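"A repair starts with listening"
A conversation with the owner of a small sewing machine workshop in Detthorpe

The workshop is on the second floor, over a bakery, and the smell of bread comes up the stairs before you see the door. The owner learned the trade in Palma, from her aunt, and moved to Detthorpe when she was already past thirty. She asked me not to print her name. "People know where I am," she said. "The name of the shop is enough." The shop is called Sorari.

I came at eight in the morning, as she had told me, and she was already working on an old machine which a customer had sent from Gidport. She did not stop while we talked. First she turned the wheel by hand, very slowly, with her head near the needle.

"A repair starts with listening," she told me. "When the customer calls, he says the machine is broken. But broken is not a sound. I ask him to hold the telephone next to it and sew a little."

She repairs roughly 300 machines in a year. Most of them, she says, have no serious problem. The oil is old, or the thread is cheap and leaves dust under the plate. I asked if it makes her angry to clean the same dust every day.

"No, why? Dust pays my rent," she said, and laughed. "I get angry when somebody used cooking oil. It becomes like glue. Then I need 2 days, and the customer thinks I am slow."

Small parts are the other half of her work. Screws for older models are difficult to find, so she buys dead machines and takes them apart on quiet afternoons. What she saves goes into drawers and cases, sorted by the thread of the screw and not by the maker. She says every repairer has a different system and believes that the others are wrong.
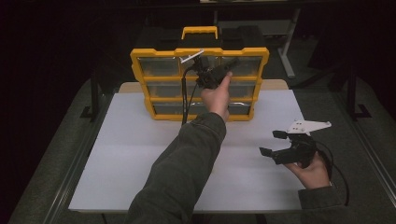
Teaching in the evenings

Since November she also gives a course. It has 12 places, and the students bring their own machines. I expected that they learn to sew, but the course is only about maintenance: how to clean, how to oil, how to set the tension.

"Sewing they can learn from a grandmother or from a video," she said. "But they are afraid of the screws. In the first lesson I tell them to open the cover, and they look at me like I asked them to operate on a cat."

I asked about the price of a repair, because some readers had written to us that it is cheaper to buy new. She put down the screwdriver for the first time.

"Yes, you can buy a machine for 100. I can't tell you it is a bad decision if you sew two curtains in your life. But if you make clothes every week, bring me the old one first. I will say the truth, even if the truth is to throw it away."

Does she say that often? She thought about it. "Sometimes -- and then I ask if I can keep the screws."

The machine from Gidport needed a new belt. She wrote this on a paper label, tied it to the handle and went down to buy bread.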